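Bokken, Jo und Tanto: Holzwaffen richtig pflegen

Startseite > Werkstatt > Pflege und Reparatur

Ein Bokken aus Weißeiche hält bei regelmäßigem Training viele Jahre, wenn man ihn ab und zu kontrolliert und ölt. Die meisten Schäden entstehen durch falsche Lagerung und durch kleine Splitter, die man zu lange stehen lässt. Für die Pflege braucht man kein Spezialmittel. Schleifpapier, Leinöl, ein paar fusselfreie Lappen und ein heller Arbeitsplatz genügen.

Vor dem Training prüfen

Mit einem trockenen Baumwolltuch langsam über die ganze Länge streichen, vom Griff zur Spitze und zurück. Bleibt das Tuch hängen, sitzt dort ein Span oder ein beginnender Riss. Die Stelle mit Bleistift markieren. Bei schräg einfallendem Licht sieht man auch Druckstellen gut, die sich mit der Hand kaum ertasten lassen.

Danach den Stab auf eine ebene Fläche legen und rollen. Ein Jo, der dabei eiert, hat sich verzogen. Beim Bokken schaut man stattdessen von hinten über den Rücken der Klinge wie über ein Lineal. 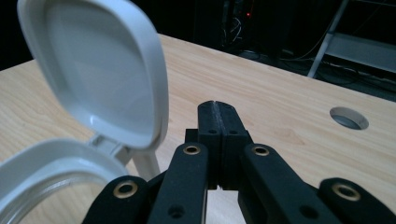 Text: Nadine Qudah
Stand: 3. Mai 2025
Rubrik: Werkstatt

Splitter entfernen

Abstehende Späne nie abreißen. Sie laufen fast immer mit der Faser weiter und nehmen dann ein Stück gesundes Holz mit. Besser ist es, den Span mit einem scharfen Messer flach abzutrennen und die Stelle anschließend zu schleifen. Immer in Faserrichtung arbeiten, erst mit mittlerer, dann mit feiner Körnung. Wer eine sehr glatte Oberfläche mag, kann zum Schluss mit 1.000er Papier nachgehen. Am Griff würde ich das lassen, dort wird das Holz sonst rutschig.

Druckstellen ausdämpfen

Dellen ohne gerissene Fasern lassen sich oft wieder anheben. Ein feuchtes Tuch auf die Stelle legen und mit der Spitze des Bügeleisens kurz andrücken, bis es dampft. Tuch abnehmen, schauen, bei Bedarf wiederholen. Das Holz muss danach vollständig trocknen, am besten über Nacht, und wird dann leicht überschliffen. Bei lackierten Stücken funktioniert das nicht. Dort muss vorher der Lack herunter.

Ölen

Gekochtes Leinöl, wie es im Handel heißt, trocknet schneller als rohes. Kamelienöl geht auch, wird aber eher für Stahl verwendet und härtet im Holz nicht aus. Olivenöl und Sonnenblumenöl gehören in die Küche, sie werden auf Dauer klebrig und riechen ranzig.

Ein wenig Öl auf den Lappen geben und dünn einreiben, die Stirnseiten an Griff und Spitze etwas reichlicher, dort nimmt das Holz am meisten auf. Eine halbe Stunde einziehen lassen und den Überschuss gründlich abwischen. Zwei dünne Aufträge sind besser als ein dicker. Zwischen den Aufträgen einen Tag warten.

Achtung bei den Lappen: Mit Leinöl getränkte Tücher können sich von selbst entzünden. Nicht zusammengeknüllt in den Abfall werfen. Im Freien flach ausgebreitet trocknen lassen oder in einem verschlossenen Metallgefäß mit Wasser aufbewahren, bis sie entsorgt werden.

Lagern

Holzwaffen waagerecht auf einem Ständer oder auf zwei gut verteilten Auflagen lagern. An die Wand gelehnt verziehen sie sich mit der Zeit, ein langer Jo schneller als ein Tanto. Heizkörper, Fensterbänke in der Sonne und der Kofferraum im Sommer sind schlechte Plätze. Im Oktober, wenn die Heizung wieder läuft, schaue ich alle Stücke einmal durch und öle nach, was sich trocken anfühlt.

Stofftaschen sind für den Transport gut. Nach dem Training bleibt darin aber Schweiß am Griff. Zu Hause also herausnehmen, abwischen und offen hinlegen.

Wann ein Stück ausgemustert wird

Ein Riss quer zur Faser ist das Ende für Partnerübungen. Leimen hilft nicht, auch wenn man von der Klebestelle später nichts mehr sieht. Längsrisse sind je nach Tiefe zu beurteilen. Im Zweifel mit dem Knöchel anklopfen: Gesundes Holz klingt hell, gerissenes dumpf oder schnarrend. Ausgemusterte Bokken kann man kürzen und als Werkzeugstiel oder Pflanzstab weiterverwenden.

Aus den Zuschriften

Aivar Navickas fragt, ob sich ein verzogener Jo wieder richten lässt. Leichte Biegungen ja, mit Dampf, Zwingen und Geduld, allerdings geht er häufig wieder zurück. Für einen einfachen Stab lohnt der Aufwand selten.

Cinzia Dal Bello reibt ihre Griffe nach dem Ölen mit einem groben Leinentuch ab und kommt so ohne Griffband aus. Das habe ich an einem Bokken aus Roteiche probiert und bin dabei geblieben.

Weiter in dieser Rubrik: Griffwicklung erneuern | Flugrost auf Kohlenstoffstahl | Wandhalter aus Restholz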